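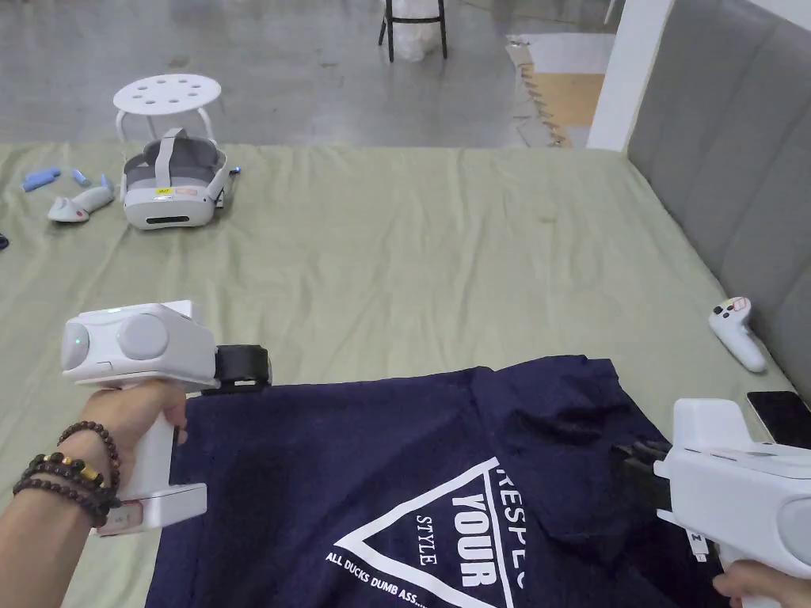
Automation at work: what changed for you?

tallow46
I folded at the Dimbridge laundry for years. In May they moved 25 of us to recording. Same shirts and bedding, but you do it holding grippers so the robots can learn from it. Pay is the same. My target went from 300 pieces a shift to however many clean takes I get.

Chun-yin Kong
Same at Vivley. My hands are slower in the grippers and I had to relearn a T-shirt fold. Pillows are worse – you get one pinch of fabric and that's your grip.

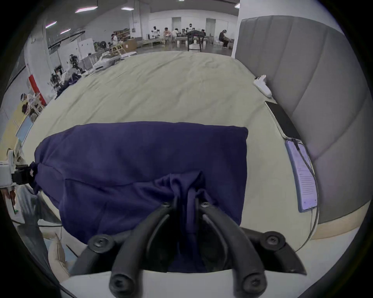

Reply from mossgate
So you're training your replacement. At Wellia they said no jobs would go, then stopped hiring on the folding line. I don't see how that's different.

Reply from tallow46
Maybe. I'm 58 and my shoulders hurt less now. I'd still like it in writing what happens when the recording is done.

Chun-yin Kong
Disagree with mossgate. Our line was short of people before any of this. What bothers me is the takes getting scored. A fold I'd have passed on the line gets thrown out.
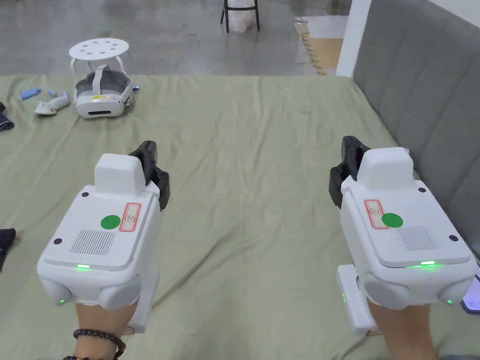
Reply from mossgate
Scored by who? If it's a supervisor who never folded, I'd take that to the shift meeting.

Reply from Chun-yin Kong
Two people upstairs. One used to fold. I'll ask about it at the next one.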